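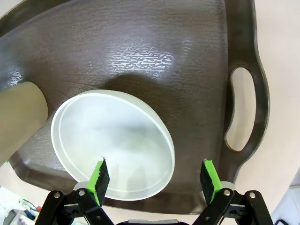
Gripper fingers open at a bowl on a brown plastic tray.

Home | Kitchen | Workshop | Planning Guides | Contact

We use cookies to remember your preferences. By continuing to read this site you accept their use.

Planning the Purchase of a Tabletop Robot Arm

Last updated: 12 Dec 2020

The following guidance is provided by the Onlow Household Equipment Service for members who intend to buy a small robot arm for kitchen or workshop use. It should be read before any order is placed.

Begin with the objects. List the items the arm will be expected to handle in an ordinary week and measure the widest of them. A light plastic bowl may be held by the lip even when its full width exceeds the opening of the gripper; a jar or a closed tub may not. Ask the seller for the opening between the pads, as the figure in the brochure is sometimes taken between the bare fingers.

Budget for the complete setup. In the plan prepared by Gil-soo Son for the Fostia teaching kitchen, the arm was entered at $1182 and the gripper, wrist camera and table clamp together at $538. Members commonly leave the second amount out. Replacement pads were entered separately at $55 a set, and two sets should be ordered with the arm. Foam pads wear and pick up crumbs. Wipe them with a barely damp cloth and let them dry before use.

Choose trays and dishes before fixing the height of the arm. A tray with a raised rim needs more clearance than a flat board, and the fingers must be able to come down on either side of a dish without striking the rim. Glossy or textured trays can throw back a bright patch from a ceiling light, which may trouble the camera. Move the lamp or change the tray before paying for a better camera.

Measure the table. Allow for the reach of the arm in every direction, and keep cables and small tools outside that area. Odette Sabatier of the workshop section recommends marking the limit with painter's tape for one week before drilling any holes.

Written quotations should state delivery, the length of the warranty, and the price of spare fingers. Quotations received before April should be renewed. Questions about the budget form may be addressed to Higinio Bermúdez at the planning desk.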